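Chapter 4
Where Does the Day Go? Measuring Work Before You Try to Change It

In this chapter
Why people are bad at guessing how long things take
Work sampling, the lazy person's time study
Cycle time, waiting time and the gap between them
How to write down what you see without annoying everybody

My first paid job in a factory was at Trutton, where I was handed a clipboard and told to find out why the packing room was always behind. I was thrilled. I had just finished a course very much like the one you're taking now, and I had a stopwatch with a lanyard (a lanyard!), and I was sure I'd have the answer by lunch.

I didn't have it by lunch. What I had was a page of numbers that made no sense at all. Taping a carton took 10 seconds. A good packer could fill and tape one in 32. By my math the room should have been finishing at two in the afternoon and playing cards until the bell, and yet there they were at half past five, still going, and not one of them had been slacking as far as I could tell.

I had timed the work and missed the waiting. I'd click the stopwatch when hands started moving and click it again when they stopped, and everything in between – walking over for labels, looking for the tape, standing at the scale while someone else used it – fell straight through the cracks. I went home pretty embarrassed, and the next morning I threw out the page and started over. This chapter is more or less what I wish I'd read the night before.

Let's get two words straight first, because we'll lean on them for the rest of the book. Touch time is the time during which something is being done to the product. Elapsed time is how long the product takes to get from the start to the finish, naps included. If a carton enters the packing room at nine and leaves at eleven, its elapsed time is two hours, even if anybody laid a hand on it for only a minute. Students mix these up on every test I give, and so do managers, so don't feel bad if you need to come back to this paragraph.

You'll also hear people talk about a station. I use the word loosely. A station is any spot where work stops to have something done to it, and it can be a desk, a sink, a counter at the pharmacy, a bench with machines on it. The same questions work at all of them. What arrives? What leaves? What is it waiting for?
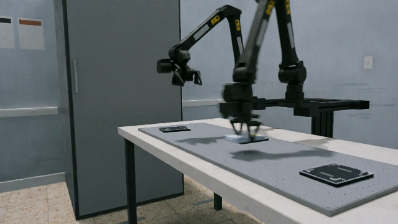

One reader of an early draft, from Otolside, wrote in to say that I was being far too generous with the word station, and that in a hospital laundry the work never really stops anywhere, it just slows down. Fair enough! I've kept the loose definition anyway. If the work slows down enough for a pile to form, I'm happy to call it a station, and the pile is usually the first thing I'd go and look at.

So how do you catch the waiting? You could follow one carton around all day, and we'll do that in Chapter 5, but it's slow and you end up knowing an awful lot about one carton. The method I reach for first is work sampling. You pick moments at random through the day, you look up, and you write down what's going on at that instant. Working, walking, waiting, fixing, gone. Then you look away again. Each look tells you next to nothing, but a few hundred of them begin to add up to a decent picture.

At Trutton I ended up with 468 looks. I'd made a little table of random times and I stuck to it, even when it meant getting up in the middle of a sandwich. The biggest box on the sheet was waiting for the scale. There was one scale for the whole room, over by the door, and I had walked past it every single morning.

Before you try this yourself, a word about manners. Tell people what you're doing and show them the sheet. Don't write names on it. At Sukthorpe, years later, I skipped that step, and by the second morning folks were polishing clean tables whenever I came around the corner. I had to toss the lot.

Warm-up
Pick a place where you can sit for an hour without being in the way – a library desk, a coffee shop, your own kitchen at dinnertime. Make 80 looks at random moments, using the table at the back of the book. Before you begin, write down your guess for how much of the hour will be waiting, fold the paper over, and keep it with your sheet. We'll need both in Section 4.1.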